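4. What We Learned from the Open Day

4.1 Why we opened the doors at all

I'll admit I was not keen on the open day when it first came up. We had a collection schedule to keep, the Stisley room was already crowded, and I had a strong suspicion that visitors would ask for a robot that makes coffee and go home disappointed. But the Wormont project has an outreach line in its budget, and April was the quiet month for the rest of the building, so we set it up and I ended up running the demonstration table for most of it. This section is my account of how that went, and of the handful of things we changed in the protocol afterward (some of them small, one of them pretty big).

The setup was the same one we describe in Section 3. An operator holds one gripper in each hand, stands or kneels in front of a furnished spot, and does an ordinary household task while the devices record how the hands move. We kept the normal working sessions going in the same room, so people could look at real work and not a show put on for them. I think that was the right call, even if it made the afternoon louder than I'd have liked!

By the time we opened, the Marquez set held 2463 usable episodes, and our target for the whole project was 3000. I wrote both numbers on a sheet of paper by the door, and they started more conversations than the poster did. People wanted to know what counted as usable, who decides, and what happens to the ones that get thrown out. (We keep them. I'll come back to that.)

4.2 The demonstration

We split the visit into 2 parts. In the first part, visitors watched an operator work through a short task at a furnished table while I talked over the top of it. In the second, anybody who wanted to could pick up the grippers and try for themselves. I had planned to spend equal time on each, and that plan lasted through the first group and no further. Everyone wanted their hands on the things.

What surprised me was how quickly people got into trouble. The grippers look simple, and the basic squeeze is easy to pick up, but you lose your fingertips. You can't feel whether something is slipping, so you squeeze harder, and then you move slower, and then you start bending down to check with your eyes. Almost every visitor leaned in far too close on the first try. Our regular operators did the same thing in their first week and I had forgotten all about it. 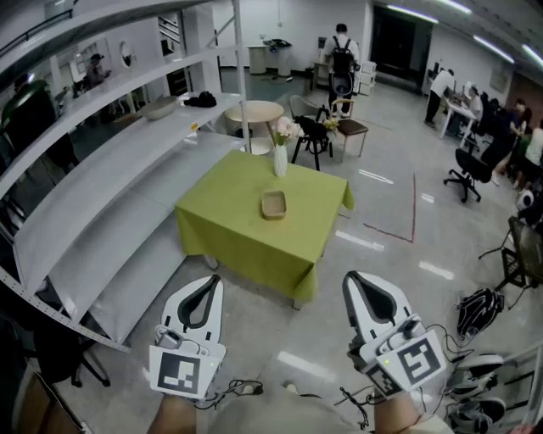
The other thing I noticed is that people want to be told where to stand. We give our operators a starting spot and a starting pose, and after a while they stop thinking about it. Visitors had no such habit. They drifted sideways, turned to talk to a friend in the middle of a reach, or put one gripper down so they could use the free hand to straighten the cloth. From a data point of view that is all noise, I suppose, but it was also the most natural behavior I had seen in that room in months, and it made me wonder how much of our careful set is careful in a way no real home ever would be.

So I started letting them drift. For the later groups I dropped the starting pose completely and just said "move this over there, however you like." The episodes were a mess and I loved them. Some people passed an object from one side to the other in midair. Some pushed it along the table. A few went for the two-handed lift on something so light that one hand would have done it easily. We had a written rule against the push, because it looks lazy on playback, and I took the rule out of the operator sheet the same week.

4.3 Questions people asked

I kept notes as I went, mostly on the back of the sign-in sheet. The question that came up over and over was whether the robot "knows" it is a person's hand doing the work. The short answer I gave was that the learning software only gets the path of the gripper and what the camera saw, and the arm it ends up on has to make do with that. Several visitors found this a little sad. One group got into a long argument over whether you could tell from a recording that the operator was left-handed, and I had to say that I didn't know. We have since gone back to look, and the answer is in Section 5.

The markers on the grippers got a lot of attention too, more than I expected. I explained that the printed squares help us work out where each gripper is and how it is tilted, and that a thumb over the edge of one is enough to spoil a stretch of tracking. After that people were wonderfully careful about their thumbs, so now the explanation comes first in our operator training. It used to be on the second page.

The cables drew complaints, and fair ones. A visitor who is used to a cordless drill does not want to hear about our battery tests. The Stulletti version of the housing is supposed to fix part of this, but it wasn't ready in time, and I'd rather show people the thing we use every day than a prototype that works on a good morning.

4.4 Changes to the protocol

The big change is the free-form block. We set aside 600 of the 3000 planned episodes for tasks with no fixed starting pose and no rule about which hand goes first. These are labeled separately, so anyone who wants the tidy data can leave them out. We also relaxed the usable test for this block: an episode passes if the object ends up where it was asked to go and the tracking holds, and we no longer mark anybody down for hesitating or changing hands.

The smaller changes are mostly about the room. Spare gripper parts now have a bin of their own. Furnished spots get rearranged between sessions and not at the end of the day, which the operators had been asking for since the winter. And the discarded episodes, which used to sit on a drive without any notes, now each carry a short reason for why they were dropped. A visitor asked me to show one and explain what was wrong with it, and I opened three before I found one I could explain.

None of the visitor recordings are in the released set. We didn't ask for consent to publish them, and we deleted them once the notes for this section were finished.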